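Home › Journal › Food and Table Studies

Filed under: Research, Colour, Everyday Objects

4.2 Pale things on speckled surfaces

The Flekstead households kept egg diaries through the spring, and the entries on dyed eggs turned out to be the richest part of the whole collection. Of the 42 diaries returned, nearly all mention colour before they mention taste. Pink comes up again and again – usually a weak pink, made with beetroot water and a spoonful of vinegar, and often described with real affection as "the one that didn't take".

We were delighted by how much people had to say about where the eggs were put down. A pale egg on a white plate was called dull. The same egg on a flecked worktop was "lovely" or "like a pebble". Tăng's earlier work in Clormont found the same liking for busy backgrounds, and Figure 3 shows the kind of pairing our diarists had in mind.

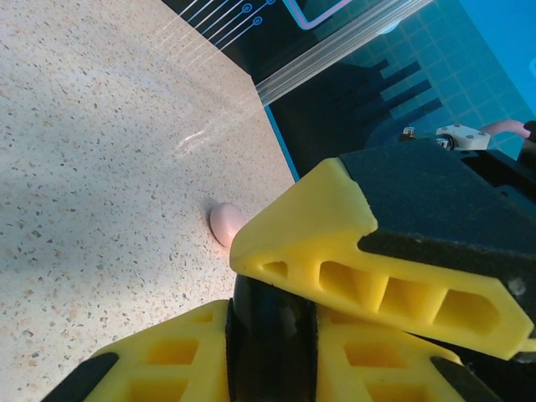 Figure 3a. A small, glossy, pale pink egg shape on a speckled beige surface.

Why should flecks help? One idea, first put to us by Hường Tăng over a long Monday lunch, is that a plain shape needs something restless behind it. The eye slides off a smooth shell on a smooth table, but a scatter of dark specks gives it an edge to find. Several diarists worked this out for themselves, moving their bowls around the kitchen until the colours looked right. One family tried the bread bin, the piano and the bathroom windowsill in a single afternoon!

Strong colours nearby seem to matter too. Blue was the favourite partner in the diaries, above all for pinks and creams, and people who had blue tiles or a blue cloth wrote longer entries about their eggs than people who had neither. We return to this in the section on tablecloths. 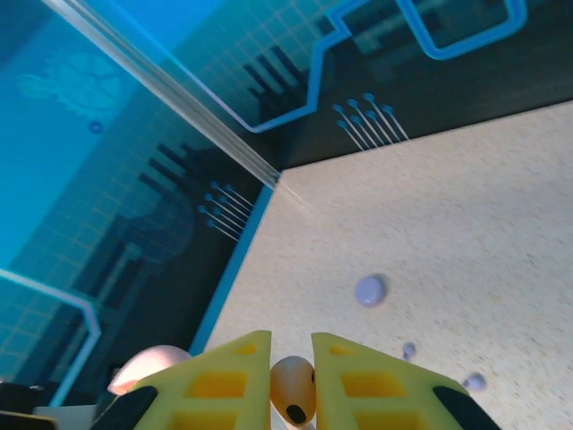
Figure 3b. Speckled beige floor surface with blue walls on two sides.

The Karkolum diaries are shorter and differ in one respect: yellow is preferred to blue, and onion skins replace beetroot as the dye of choice. Three of the writers there grew up with wooden eggs as well as real ones and make no distinction between them when talking about colour. We would love to see this followed up.

Contact the editors | © Chu Papers | Back to top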